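The new table, three weeks in

17th November

So the table finally came, and I've been a bit useless at everything else since! I know I went on about it all through October (sorry), but we'd been eating off the old one for so long, with the wobbly leg and the burn from the fondue pot, that I'd forgotten a table could just stand there and behave itself.

It's from Carnmont, the shop out on the Odport road, and the model is called the Lis. It was 880 dollars on the tag and I got it for 690 because it was the floor one and had a scratch underneath, where I will never look. I measured the dining end of the room 2 times and still managed to panic on the drive home that it wouldn't go past the heater. It does, with enough room to pull a chair out if you breathe in.

The colour was the big worry. Everything I own is dark, the carpet most of all, and I'd pretty much decided on walnut until I saw a pale one and went all wobbly. My sister said it would show every crumb. She's right, it shows every crumb, and I find I don't mind, I just wipe it more. The old one was so brown you could have lost a whole Vegemite toast on it. 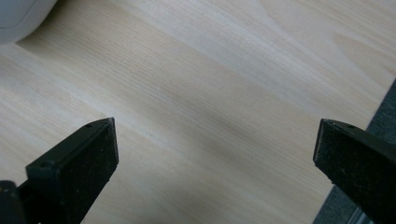

The grain is my favourite bit. Mostly it runs nice and straight, and then up towards one end it goes all curvy, like little flames, and that's the end I've claimed for my morning cuppa. When the light comes across it you get this soft shine and the whole thing goes a sort of creamy pink. I've caught myself moving the fruit bowl just so I can look at it, which is a bit sad for a grown woman with a mortgage.

The rule now is that nothing lives on the table. Mail goes in the basket by the door, chargers go in the drawer, and whatever I've had out for cooking goes back on the bench before bed. I've kept to it for 5 nights in a row, a personal best, and then last night I left the ironing on it. Oh well.

I did buy placemats, the grey felt ones from Clustaddale, and I've gone right off them already. They pick up every bit of fluff and they cover the nice part! I might try cork next, or just the small round coasters for mugs and be careful with hot pans. If anyone has found a mat that wipes clean and doesn't look like it belongs in a caravan, please leave me a comment.

Next job is the chairs. They're still the old brown ones and they look very glum against it. I've got a tin of paint in the laundry and a long weekend coming, so we'll see how far I get before I wander off and start on the hallway cupboard instead.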